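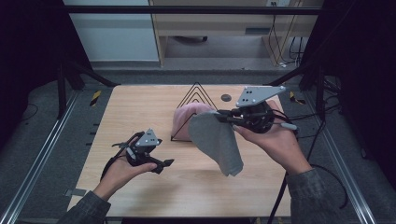

# A Sunday at the Brirness mill

The line for the open day went past the bike racks by the time we parked, and I was already happy. I have wanted to see the inside of the Brirness weaving mill since my first year of quilting, when a friend gave me a yard of their plain gray twill and I refused to cut it for two winters. They open the doors once a year, in May, and this time I finally got a ticket!

You start in the yarn store, and I could have stayed there all day. Shelves up to the ceiling, cones of wool and cotton sorted by weight first and color second, so a bright orange can end up next to a dull brown. It looks like chaos until someone explains it. Our guide was Hatice Çetinkaya, who has worked in the warping room for 22 years and talks about thread the way other people talk about their kids. She let us each run a strand between finger and thumb and guess the fiber. I said cotton. It was linen. So was the next one, and I got that wrong too.

Then the warping room itself. I had never understood how much of weaving happens before any weaving happens. The creel holds 400 cones for a typical run, each feeding one end up through its little eyelet and onto the drum, and if a single end snaps the whole thing stops and a light comes on over the row. Hatice found a broken end, tied it and had the machine going again before I had worked out which row she was looking at. The knot was so small that when she passed it around I had to take my glasses off to see it.

After that came the loom shed (ear plugs on, and please do wear them). There are 27 looms, most of them modern rapier looms, plus 2 old shuttle looms at the far end that they keep running for narrow cloth. You feel the shuttle looms in your feet. Jarmo Ojala looks after both of them, and since nobody could hear a word in there he had written his explanation on big cards, which he held up one at a time. One card only said "WATCH THE LEFT SIDE" and he was right, the left side is where you see the selvage form, a neat little turn at every pass. I watched it for so long that my group left without me.

I caught up in finishing, where the cloth is washed, stretched and pressed. Fabric off the loom is stiffer and flatter than I expected, almost like card, and a bit greasy from the sizing. They had laid out the same herringbone before and after washing, and you would swear they were two different cloths. The finished one had pulled in by several inches and had that soft, slightly springy hand that makes you want to put your face in it. (I did. So did the woman next to me.)

Lunch was in the canteen. Get the lentil soup, skip the rolls, and go before noon if you want a seat by the window. I shared a table with Rafia Virk, a dressmaker who comes every year for the remnants, and she gave me the best tip of the day: the good pieces aren't in the bins by the door, they're on the low shelf behind the till, and you have to ask.

The afternoon was talks. Shazia Mirani gave a lovely one on mending, with a table full of samples, and showed us how the menders hold cloth up to the light and find a missed thread by touch before they see it. I missed most of Gumaro Nava's session on natural dyes, which was standing room only, but I caught the end of it and came away with a handout on walnut hulls that I plan to try as soon as I find someone with a walnut tree.

And the remnants! I asked about the low shelf. I came home with three yards of charcoal herringbone, a short end of blue check that is going to be a cushion, and a bag of thrums that I have no plan for at all.

A few practical notes if you're thinking of going next year:

- Tickets are timed. The first tour of the morning is the quietest.
- Flat, closed shoes only. They turned away a man in sandals.
- The remnant shop took cash only when I was there.
- The upstairs pattern archive is a separate sign-up sheet at the front desk, and it was full by eleven. I'll be going straight there next time.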